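Chapter 4
Foam Underfoot: Interlocking Mats and the Claims Made for Them

In this chapter
What a tile joint does and doesn't do
Reading a supplier's thickness figure
Borders, gaps and the floor beneath
Marking positions on foam

Few floor coverings are sold with as much confidence as the interlocking foam tile. The Fasholm catalogue calls its range "seamless". Zaugg promises a surface that "stays where you put it". A student of interiors should meet both statements with a raised eyebrow. A tile that locks to its neighbour has a seam by definition, and the teeth hold one tile to another - they do nothing to hold either of them to the floor.

Start with the joint. Two large tiles side by side give a single line of teeth, and most of the wear a mat gets will show up along it sooner or later. Buyers are told the line disappears once the tiles are pressed together. Look at a few laid mats and decide for yourself.
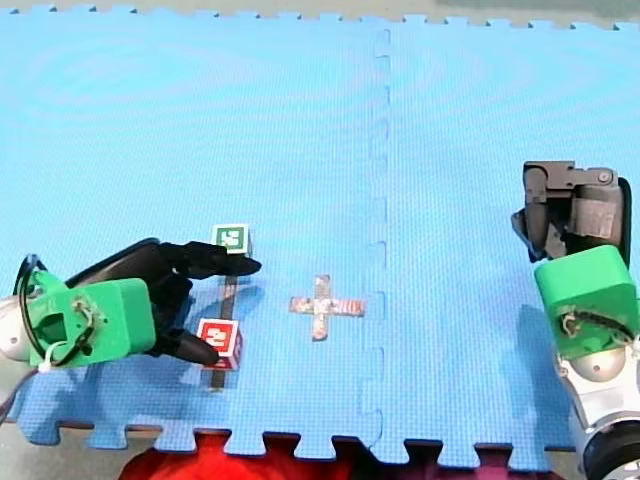
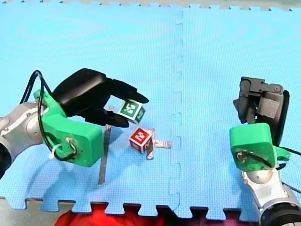
Blue foam tiles joined side by side, with the teeth left bare along the outer edges.

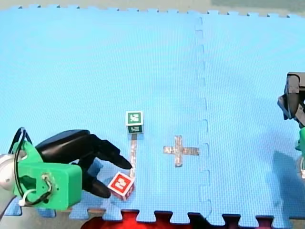 The outer edge deserves as much attention as the seam. Many makers sell straight border strips that fill the notches and give a clean finish, and many buyers leave them out to save money. The open notches then let whatever lies underneath show through, and they collect crumbs and grit. Whether that matters depends on the room. In a nursery it might. In a workroom that gets swept every evening, I doubt it.

Thickness is the next figure to treat with care. The Postow tile used in our exercises is listed at 8 mm, but the listing doesn't say whether that was measured at the middle of the tile or over the raised texture. Sinarero claims its foam will spring back after 3,000 compressions. How heavy was the load, and how long was it left in place? A chair leg that stands on one spot all winter is a different test altogether, and the brochure is silent on it.

Finally, people who work on mats like to mark a spot with tape. Textured foam gives tape less to grip than a smooth floor does, and metallic tape wrinkles easily. Treat any taped mark as a rough guide and measure again before relying on it.

Exercise 4.1
Join two tiles and lay a steel rule across the seam at 5 points. Record any step in height. Put a 200 g weight on one side and repeat. Then read the supplier's description again and underline each word your results don't support.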